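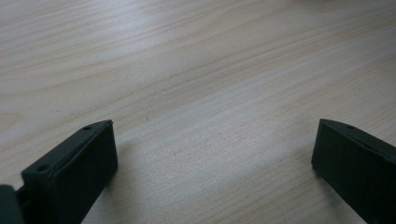

Figure 4. Fingers open over a bare tabletop, starting position.

4. Recording demonstrations with the hand-held gripper

This section covers the table check, the opening frames of each demonstration, and the recording of a full set. Finish the calibration in Section 3 before you start. The gripper must be paired with the Lirosell recorder and show a steady light.

4.1 Preparing the table

1. Clear the work surface. Remove cups, cables, tape and any objects left over from an earlier task.

2. Wipe the surface with a dry cloth.

3. Turn on the room lights you plan to use for the whole set. Close the blinds if sunlight reaches the table.

4. Hold the gripper over the middle of the table with the fingers pointing down and away from you. Open the fingers all the way.

5. Look at the live view. Both fingertips should be in view, one on each side, with the table between them.

6. Check that you can still make out the surface of the table in the brighter areas. A soft highlight is fine. If a large part of the view is pure white, lower the lamp or move the table and check again.

Note: Do not change the exposure setting between demonstrations. Set it once, at the start, and leave it locked.

Caution: Keep hair, sleeves and lanyards away from the finger linkage. It closes with enough force to pinch.

4.2 Recording the opening frames

Every demonstration begins with a short stretch in which nothing is held and nothing is on the table. The training software uses these frames to find the fingers and to set the zero point for the finger width.

1. Press the trigger button once. The recorder beeps and the light turns green.

2. Hold the gripper with the fingers open for 32 frames. The recorder beeps a second time when it has enough.

3. Move the gripper slowly across the table and tilt it a little to each side. Keep the fingers open.

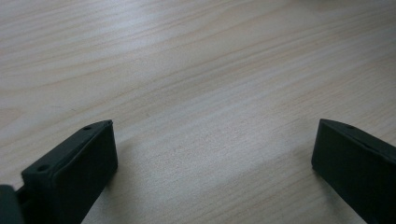
4. Return to the middle of the table and wait for the third beep. You can now have a helper place the first object.

If the second beep does not come, the tracker has probably lost its position. Plain tables give it very little to follow. Stop, delete the file, and start again with a slower movement. If the problem comes back, place the Aris marker sheet at the far side of the table and repeat the calibration.

Note: The helper should reach in from the far side and take the hand fully away before you move. Hands left in view will be learned along with everything else.

4.3 Recording the set

1. Choose the task name from the list. Do not type a new name unless the task is new – a misspelled name creates a second task, and the two have to be merged by hand.

2. Enter the operator's name exactly as it appears on the account, for example Enikő Sipos or Yen-ting Tam.

3. Record 80 demonstrations. Change the object's starting place each time.

4. Take a break after every eight. Tired operators cut corners on the approach, and the policy picks that up.

5. Mark any failed grasp with the red button. Do not delete it. Failed grasps are kept in a separate folder.

A full training run needs 1,000 good demonstrations, so plan on several operators. Mix left-handed and right-handed operators if you can.

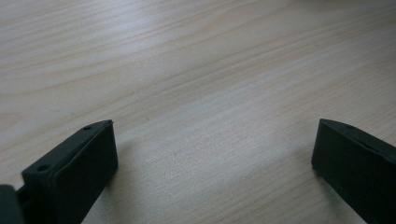 Review the opening frames before you upload. Open the first demonstration in the viewer and step through it one frame at a time. The fingers should be well apart with nothing between them, and the small round hole near the tip of the right finger should be easy to find against the table. Soft shadows beside the fingers are normal and need no correction. Reject the file if either fingertip is hidden or badly blurred in these frames.

4.4 Uploading

1. Connect the recorder to the base station with the supplied cable.

2. Select Upload Set and wait for the file check to finish.

3. Write down any file numbers listed under Skipped. These have to be recorded again.

4. Leave the recorder connected until the light goes out.

Caution: Do not unplug the recorder during the file check. The whole set may have to be sent again.

For finger replacement, see Section 6.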